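Kolley divided tray, beige – my review after one winter

Reviewed by Mirta Paredes, 12/04/2018
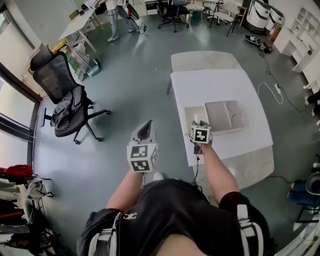

I bought two of these trays for our lunches, because I don't like when the sauce goes into the rice. The shop at Mansilla had also the one from Pladitz, but it was heavier and the price was higher, so I took Kolley.

The good things first. The walls between the compartments are high enough for a stew, if you do not fill it to the top. The two round places at the end I use for yoghurt and for olives. My son puts there his boiled egg. The plastic is light and my mother, who has weak wrists, carries it without help.

Now the less good. Tomato leaves a colour in the corners, and I must wash them with a small brush. On a smooth table the tray slides when you cut meat, so I put a cloth under it – this helps a lot. It is also too long for my cupboard shelf, which is 2 cm too short, and I keep it standing beside the bread box.

I have also the small flat tray, in a lighter beige. It is fine for bread or biscuits, but it has no compartments, so please check which one you order.

I give 7 from 10. For a better grip under the bottom I would give more. The seller in Trultberg answered my question the next day and was very polite.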